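Search the shop
Go
All products Bins and tubs Clearance

The Clumix open-topped metal bin

By Elikem Mahama
December 28, 2023

I've been selling bins out of the Katstead unit for 20 years and I still get a bit excited when a good one comes in, so bear with me. The Clumix is the big grey one that people keep ringing up about after seeing it by the front counter. It's a plain open-topped metal bin with tall sides that slope in towards a smaller floor, and that slope is what sold it to me. We used to stock a straight-sided one from Agarwal (lovely paint, very square) and I spent half my life hanging over the edge of it trying to fish the last few bits out of the corners.

With the Clumix the small stuff slides down towards the middle by itself, or most of it does. Short offcuts, bar ends, odd blocks, brackets, all the things you can't bring yourself to scrap -- they end up in a patch you can get at. Long thin stuff is a different matter. If you've got lengths that are nearly as long as the bin is wide, they'll lodge against the slope and sit there at a silly angle, and you'd be better off with a rack. I do tell people this at the counter and they buy the bin anyway.

It comes in one colour, grey, and I'm afraid I can't get it in anything else. A chap from Jokville wanted seven of them in yellow and I did ask, but no luck. He took the seven in grey! 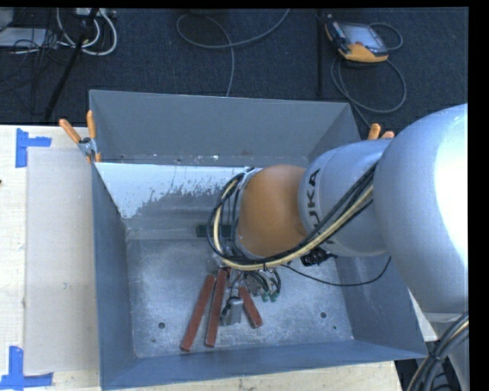

Wear is the thing I get asked about most, so I'll be straight with you about the finish. It marks. Throw metal into a painted metal bin and you'll get scuffs on the walls within the first week or two, and the floor gets it worst, all scratches and cloudy patches, with the pale surface low down by the far wall worn through to darker grey in speckles. Three reddish-brown bars and a green block are hardly a heavy load, but it's years of that sort of thing going in and out that does it. None of this bothers me in a workshop bin. If it bothers you, drop a bit of old rubber matting in the bottom and cut it to suit, though you'll want to leave the two round holes in the floor clear so that you can sweep grit out through them.

Those holes, by the way, will swallow small washers. I've lost more than I'd like to admit. If you're keeping anything tiny in there, put it in a tub first and put the tub in the bin.

Cleaning is easy enough. I tip out what I can, go round with a stiff hand brush, then wipe the walls down with a damp cloth and a drop of washing-up liquid. Please don't leave water standing in the low end if your floor isn't level -- bare patches will go rusty and then you'll be on the phone to me in February asking about touch-up paint. (I do keep touch-up paint. It's a near match, a shade lighter than the real thing, and it comes in a small tin with a brush in the lid.)

Price is 335 each, delivered within the Katstead area, and 2,305 if you take seven, which saves you a bit over buying them one at a time. Delivery is to the kerb or the loading door and the driver can't take them up steps. They don't stack inside each other as neatly as you'd hope, so measure your gateway and think about where they're all going to stand before the lorry turns up.

I usually have a couple on the shop floor if you want to come and lean on one. Bring a piece of whatever you're planning to keep in it, drop it in, and see how you get on reaching it back out. I'm fairly short and I can touch the bottom, just about, on tiptoe. Taller people seem to manage it fine. If we're out of stock I'll put your name in the book and ring you when the next load arrives.

Last updated: December by EM, delivery details changed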